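Everything I Know About Sharing a Kitchen – speaker notes

Talk for the Zivden housing evening, December 9, 2022
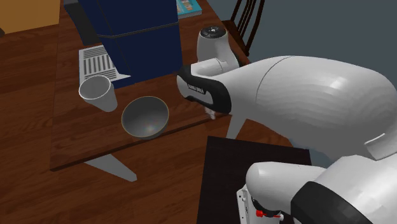
Slide 1: A wooden tabletop, a bowl and a few kitchen things.

Start slowly. People will still be finding chairs and balancing mince pies, so don't open with anything they need to hear.

Hello, thanks for coming out in the cold. I've lived in shared houses for most of my adult life, and I've been asked to talk about kitchens, which suits me fine as I could talk about kitchens all night. (Pause. Somebody always groans.) I've lived with 5 other people at Banow, I've lived with 2 on Charpentier Street, and for one very long winter I had a room in a place where the kitchen was also the hallway, so you fried your eggs while people squeezed past with bikes.

Ask for hands: who shares a kitchen now? Who has fallen out with someone over a sponge? Keep them up if you were in the wrong!

Slide 2: Cupboards

My first big belief is that most kitchen rows are cupboard rows in disguise. When we moved into Banow there were 6 of us and four cupboards, and one of those had the boiler in it. We tried splitting everything evenly by the shelf. It sounded fair and it was hopeless – one of us lived on toast and had half a shelf of empty air, and I cook from scratch and had lentils in my wardrobe.

What we did in the end was pool the dull things. Oil, salt, rice, flour, tea bags, washing-up liquid, foil. One set of each, bought from a kitty, kept in the cupboard nearest the cooker. Everybody's own stuff went somewhere else. I'd guess we got a whole cupboard back just from not owning six bottles of vinegar.

(Tell the paprika story here if they're warm. Skip it if they're not. It needs a friendly room.)

Slide 3: The kitty

People want numbers, so give them one. Our first kitty had no rules at all and it was empty before the bills came in. The second had a proper spreadsheet and we all hated it. The third was a jam jar and a notepad on the fridge, and that one lasted until I moved out. You put your money in, you took money out, you wrote down what for. I still have the notepad. There's an entry that only says "cheese, sorry".

Don't get stuck on apps. Someone will ask about apps. I've used one, it was all right, it sent me a reminder at a funeral.

Slide 4: Washing up

Drink of water before this bit, it's long.

I've tried rotas. I've tried wheel-shaped rotas with a brass pin in the middle. I've tried "everyone does their own", and that one works beautifully right up to the moment there's a roasting tin. Whose is a roasting tin? We ate out of it together!

So here's the thing I'd push for now, and it's a bit dull: fewer plates. At Charpentier Street we boxed up most of the crockery one June and put it under the stairs. We kept a plate, a bowl and a mug each, plus a couple of spares for guests. The pile in the sink can't get very tall if there's hardly anything to pile. You want a bowl, you wash a bowl. I moaned about it for a week and then I stopped noticing.

Somebody from the Wunesico co-op told me they'd done the same with pans and it nearly caused a walkout, so maybe go gently with pans.

Slide 5: The table

My favourite slide, so don't rush it.

If you've got room for a table, even a daft little one, put it in and keep it clear. Letters, laptops, bike lights, all of it goes in a box by the door. We got ours from a clearance sale and it wobbled on the side nearest the window, and I've never been fonder of any furniture. It's where we had the hard talks about rent and noise, and they went far better over soup than they ever did in the group chat.

We ate together once a week. Whoever cooked didn't wash up, and beans on toast counted. Please say the beans bit out loud, because new people always think they've got to be good at it.

Slide 6: The fridge

Short one. Label leftovers with the day you made them. Have one shelf that's fair game for all. Throw out what's growing fur and don't hold an inquest.

(If running late, go straight to questions from here.)

Slide 7: Moving out

When you leave, leave something behind for the kitchen. I left a bread knife and a big soup pot at Banow. I went back for a birthday later on and the pot was on the hob, with a dent in it I didn't recognise. I was chuffed.

Questions now. If it goes quiet, ask them what they'd rescue from their own kitchen. Remind them the sign-up sheet for the next visit is by the coats, and please take a mince pie home, there are far too many.

Related items
Notes from the Zivden housing evening: bikes, bins and hallways
A house of 6: one year at Banow
How we saved 600 pounds for a new cooker
Wunesico co-op open day, what to bring
Soup for a crowd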